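3.2 What visitors did at the second temple

I should say up front that we didn't plan to study the upper terrace at all. Our interviews in Sastley were meant to be about the river cruise, the kind where you get dropped at the landing stage with 800 other people and told to be back by four. But the same thing kept coming up. People got off the boat, climbed to the first temple, took their photos, and then a good number of them skipped the second one, even though it's older and (to my mind) much nicer.

So we changed the plan. Eckhard Lammers and I sat on the wall by the ticket booth for 6 days in August and talked to anyone who would talk to us. We ended up with 30 long interviews, 16 of them with people traveling in a group. I typed up the notes each evening at the guesthouse, and the coding followed the scheme in Section 2.

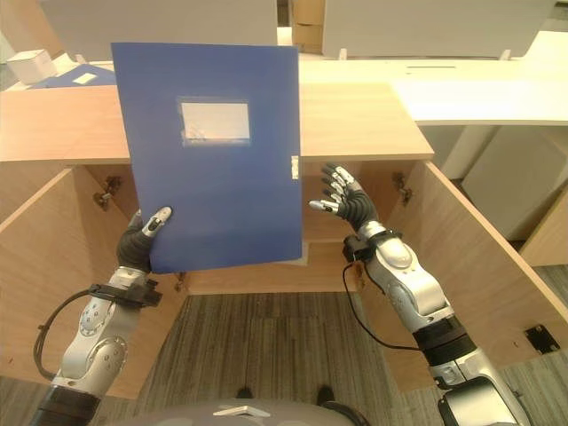
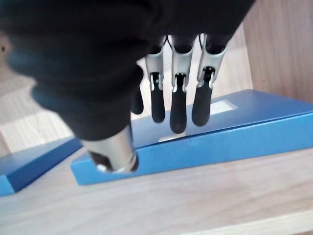 Figure 4. Blue folder held up at the open cabinet; robotic hand over a blue box on the shelf.

Li-hua Sin and Eckhard Lammers
Probert Center for Travel Studies

The first thing we heard was time. Visitors on the Dudo boats got a shorter stop than those on the Varell boats, and they knew it! One woman told us she had spent her whole visit looking at her watch, and she couldn't remember what the first temple was dedicated to. The Varell passengers were calmer, but plenty of them still turned back at the tea stall, so the clock can't be the full story.

The second thing was the stairs. The sign at the bottom gives no distance and no idea of how steep the climb gets, and from there you can't see the roof of the upper temple. Several people said they'd have gone up if they had known how far it was. I believe them – I nearly turned around myself on the first morning, and I had a map.

What surprised me most was how much the guides mattered. Guides who told the story of the upper temple on the boat, before anyone got off, seemed to bring more of their group up the hill. Guides who saved it for the landing stage lost people to the snack carts. We didn't follow every group, so please read this as a pattern in what people told us and no more than that. Section 3.3 takes up the guides' own accounts, which don't always match.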